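Wir verwenden Cookies, damit diese Seite richtig funktioniert. Mit dem Weiterlesen erklärst du dich damit einverstanden. Einstellungen | Alle akzeptieren

Ein Mittwoch zwischen Stoffballen - mein Besuch beim Tag der offenen Tür von Kitanard

Ich wollte ja eigentlich nur Futterstoff. Wer hier schon länger mitliest, kennt den Mantel, der seit dem Frühjahr halbfertig über der Schneiderpuppe hängt, und weiß, dass ich für solche Sachen gern ein bisschen weiter fahre als nötig. Als mir Hermine dann schrieb, dass die Stoffdruckerei Kitanard im September ihre Türen aufmacht, mit Führung und Restelager (Restelager!), war die Sache entschieden. Hermine Plattner kenne ich aus dem Nähkurs, sie hat ein Auto mit einem sehr großen Kofferraum, und wir haben ihn auf der Rückfahrt auch gebraucht.

Losgefahren sind wir um halb acht, viel zu früh für meinen Geschmack. Auf der Landstraße Nebel, dann eine Umleitung, dann noch eine, und in Odeck haben wir erst einmal beim Bäcker gehalten und jede einen Mohnstrudel gegessen. Den kann ich übrigens sehr empfehlen, die Bäckerei liegt gleich neben der Kirche und hat hinten raus zwei Tischchen mit Blick auf den Bach. Von dort sind es zu Fuß keine zehn Minuten bis zur Druckerei, immer am Wasser entlang.

Das Gebäude ist von außen ziemlich unscheinbar, langgezogen, gelber Putz, oben eine Reihe hoher Fenster. Im Hof standen schon etliche Leute herum, die meisten mit großen leeren Taschen über der Schulter, da wusste ich gleich, dass wir richtig sind. Es gab Kaffee aus der Kanne und Namensschildchen zum Aufkleben, und dann wurden wir in zwei Gruppen geteilt. Unsere hat Notburga Danzer übernommen, die seit vielen Jahren im Musterzimmer arbeitet und sich zu jedem einzelnen Dessin, das je das Haus verlassen hat, eine Meinung leistet. Ich hätte ihr stundenlang zuhören können!

Angefangen haben wir im Farblager. Da riecht es nach einer Mischung aus Schulmalkasten und frisch gewaschener Wäsche, anders kann ich es nicht beschreiben. In den Regalen stehen die angerührten Töne in Eimern, jeder mit einem Stoffstreifen am Henkel, damit man sieht, wie die Farbe nach dem Dämpfen ausschaut. Das ist nämlich das Gemeine: Im Eimer ist sie oft eine völlig andere. Ein Rostrot, das mich sofort angesprochen hat, war im Eimer ein trübes Braun, das ich im Leben nicht angerührt hätte. Dieses Rostrot heißt im Haus Kırmızıgül, nach dem Farbmischer, der es eingeführt hat, und Frau Danzer hat uns den Namen an der Tafel vorbuchstabiert, mit den i ohne Punkt. Geschrieben wird er auf den Lieferscheinen trotzdem jedes Mal anders.

Danach ging es in die große Halle zu den Drucktischen. 50 Meter lang ist der längste davon, und wenn man am einen Ende steht, schaut das andere schon recht klein aus. Gedruckt wird dort noch mit Schablonen, eine Farbe nach der anderen, und zwischen zwei Farben muss gewartet werden. Zwei Frauen haben uns vorgeführt, wie sie die Rakel gemeinsam durchziehen, jede von ihrer Seite, ohne ein Wort zu wechseln. Hermine durfte auch einmal. Ihr Streifen ist ein bisschen schief geworden, sie hat ihn trotzdem eingesteckt und will ein Brillenetui daraus nähen.

Am meisten hat mich aber das Musterzimmer interessiert, und da haben wir zum Glück auch am längsten gesessen. 331 Entwürfe liegen dort in flachen Schubladen, die ältesten noch auf Transparentpapier gezeichnet, mit Bleistiftnotizen am Rand. Viel Geometrisches ist dabei, auch ein paar sehr wilde Vorhangmuster mit Kreisen, aber der Schwerpunkt liegt eindeutig bei den Pflanzen. Frau Danzer hat uns erklärt, worauf sie bei einem Rankenmuster schaut: Die Stängel brauchen eine Richtung, sonst zerfällt alles in Einzelteile, und die Blüten dürfen sich nicht zu brav verteilen, sonst sieht man nach zwei Metern nur noch Punkte in Reih und Glied.

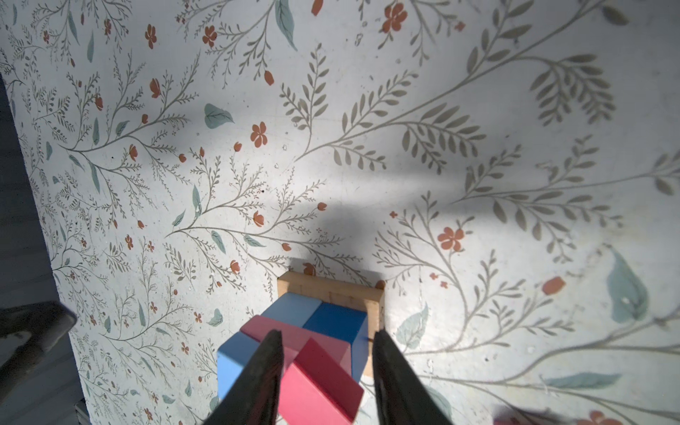
Dann kam das Thema Rapport, und da habe ich endlich etwas verstanden, woran ich zu Hause seit Jahren herumpfusche. Bei einem Muster, das schräg läuft, lege ich die Schnittteile immer brav nach dem Fadenlauf auf und wundere mich dann, dass an der Seitennaht alles auseinanderrennt. Frau Danzer legt zuerst das auffälligste Motiv fest, meistens eine Blüte, und sucht sich von dort aus die Stelle, an der es wiederkommt. Erst dann wird geschnitten. Man braucht natürlich mehr Stoff dafür, und Hermine hat mich von der Seite angeschaut, weil sie genau wusste, dass ich das jetzt als Ausrede für den Einkauf nehme. (Habe ich auch.)

Aus derselben Ecke stammt übrigens die Reihe Flumora, die im Moment wohl am besten läuft. Die wird auf einen festen Baumwollstoff gedruckt und geht vor allem für Tischwäsche und Kissen weg. Ich hatte ein Stück davon in der Hand und finde es für Kleidung zu steif, für eine Tasche könnte ich es mir aber gut vorstellen. Eine Dame aus unserer Gruppe hat gefragt, ob man das bei sechzig Grad waschen kann - kann man, nur in den Trockner soll es nicht.

Mittags gab es im Hof Erdäpfelsuppe und Brot, und um eins hat dann das Restelager aufgemacht. Was soll ich sagen. Es ging zivilisiert zu, aber nur knapp! Verkauft wird nach Gewicht, die Stücke liegen in Holzkisten, grob nach Stoffart sortiert, und man wühlt halt. Ich bin mit einem Leinen in Salbeigrün heraus, mit einem Stück Blätterdruck auf hellem Grund und mit einem Baumwollsatin, von dem ich jetzt schon nicht mehr weiß, was daraus werden soll. Hermine hat vier Meter Vorhangstoff ergattert und dazu einen Sack voll Bordüren, für die sie an der Kassa noch verhandelt hat. Futterstoff hatten sie keinen.

Ein paar praktische Sachen noch, falls jemand im nächsten Jahr hinmöchte. Die Führung kostet nichts, man muss sich aber vorher anmelden, und die Vormittagsgruppen sind schnell voll. Parken kann man hinter dem Feuerwehrhaus. Im Restelager wird nur Bargeld genommen, der nächste Bankomat ist beim Bäcker ums Eck. Feste Schuhe anziehen, der Boden in der Halle ist stellenweise feucht. Fotografieren darf man überall außer im Musterzimmer bei den neuen Entwürfen, die noch nicht im Verkauf sind. Und für das Ganze würde ich drei Stunden rechnen, mit Suppe eher mehr.

Auf der Heimfahrt haben wir natürlich wieder die Umleitung erwischt und in Odeck ein zweites Mal Mohnstrudel gekauft, diesmal zum Mitnehmen. Das Leinen ist inzwischen vorgewaschen und hängt auf der Leine, und am Wochenende schneide ich die Hose zu, Schnitt und Änderungen zeige ich euch dann hier. Der Mantel wartet weiter auf sein Futter. Wenn jemand eine gute Quelle für Viskosefutter in Dunkelgrün weiß, bitte unbedingt in die Kommentare damit!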